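How to Arrange Books on a Small Desktop Shelf

A small shelf on the desk is very useful, but it gets messy quickly. In my home office I keep the books which I need every day on such a shelf, and the rest stays in the big bookcase in the hall. In this page I explain how I put it in order. The work takes about 40 minutes the first time, and after that only a few minutes each month.

What you need

A soft dry cloth
A slightly damp cloth
A ruler or measuring tape
One or two bookends
A box for the books that will leave the desk

Step 1. Take everything down

Remove all books and put them on the bed or on a clean floor. Do not try to clean around them. If you have loose papers between the books, put them in a separate pile and look at them later, otherwise you will start to read and the work will stop.

Step 2. Clean the boards

Wipe first with the dry cloth, then with the damp one, then again dry. On glossy white furniture the dust is not easy to see, but you feel it with your finger. Go into the corners where the side panel meets the back. Wait until the surface is fully dry before any book comes back.

Step 3. Choose the books

Ask which books you opened since November, or in whatever period makes sense for you. My own shelf is 76 cm wide and I allow myself 20 books on it. Before, I had many more, and I could not pull one out without two others coming with it. My heaviest dictionary has 676 pages and I use it every day, so it stays. The old Flomero catalogs went into the box.

Step 4. Measure the height

Measure the space over each board and compare it with your tallest book. Leave two fingers of free space on top, so your hand can go in and tip the book toward you. If a book is too tall, do not push it in at an angle. Lay it flat on another board or move it to the bigger bookcase.

Step 5. Put the books upright

Start from one side panel and work toward the open side. The panel supports the first book and the first book supports the next. I prefer to start at the left. Put the larger and heavier ones next to the panel and let the height go down slowly.

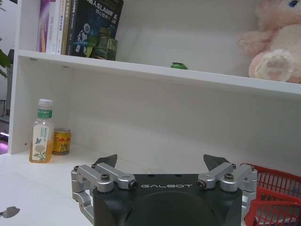

How tight should the books stand?

They should touch each other lightly, and you should be able to take one out with two fingers. When you must pull hard, the row is too full and the spines will suffer.

Step 6. Close the row

Put a bookend after the last book. I have a simple metal one from Vustico, but any heavy object with a flat side can do this job. My neighbor Tarık Dursun uses a stone he brought from Demirtaş – it works well, only put some felt under it.

Step 7. Keep some space free

Leave a hand's width empty at the end of each row. New books always come, and with a free place you do not need to begin again from Step 1. When this space is full, one book goes to the box before another one enters.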